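Section 4: Living with your Grukside two-tier shelf

By now your shelf should be standing on its own feet with both boards in place, and we hope the building of it went kindly. If a board still rocks, go back to section 3 and slacken the fixings by half a turn before you try again. They do like to be tightened a little at a time, going round from corner to corner, and a shelf that was pulled up hard on one side first will always sulk.

Before you put anything on it

1. Stand the shelf on the table, worktop or sideboard where it is going to live. Leave enough space behind it to get your hand in, as you will want to reach the back edge of both boards when you clean.

2. Press lightly on each corner of the upper board in turn. A small click the first time is quite usual.

3. Wipe both boards with a soft cloth, barely damp, and dry them straight away with another. The wood carries a little fine dust from the workshop, however carefully we brush it down.

4. Wait 15 minutes, then load the lower board first. Heavier things belong down there - teapots, jars, the big dictionary - and lighter ones on top.

Note: Please don't slide pots with rough bases along the boards. Lift them, or put a bit of felt underneath.

Weekly dusting

A shelf that is out in the open collects all sorts. Crumbs and fluff are the usual things, but if anyone in the house is fond of scissors and coloured paper you will be finding snippets on both boards for weeks afterwards. A chenille duster such as the Skamaver deals with most of it, and is gentle on the finish too.

5. Take everything off the upper board and put it somewhere safe. Dusting round things is tempting, we know, but it only pushes the bits into corners.

6. Give the duster a good shake out of doors.

7. Start with the upper board. Hold the duster level and draw it from one end to the other in a single slow stroke, letting the head do the work.

8. Move down to the lower board and do the same. Go in from the front, keeping the handle clear of the metal uprights.
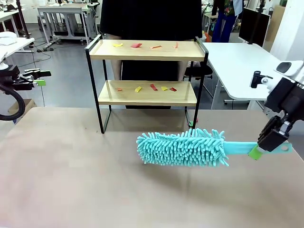
Radomir Nedeljković: I'd put a sheet of newspaper under the front before starting on the top board, then the bits that come down can be folded up and tipped in the bin in one go. With paper snippets I also go much slower than I would with dust, they're so light they hop away from the duster otherwise.

We have tried the newspaper and can recommend it, particularly on a pale table top where small pieces are easy to miss.

9. Run the duster down each leg, finishing at the foot, and look round the base for anything that has dropped.

10. Put your things back, lower board first as before.

Caution: Never spray polish directly on to the boards. It creeps into the joints and leaves a sticky line along the frame that is a great nuisance to remove. Put a little on a cloth instead, well away from the shelf.

Caution: Take the shelf down to a bare frame before moving it to another room, and carry it by the metal, with both hands.

Washing the duster is covered in section 5, together with what to do about candle wax.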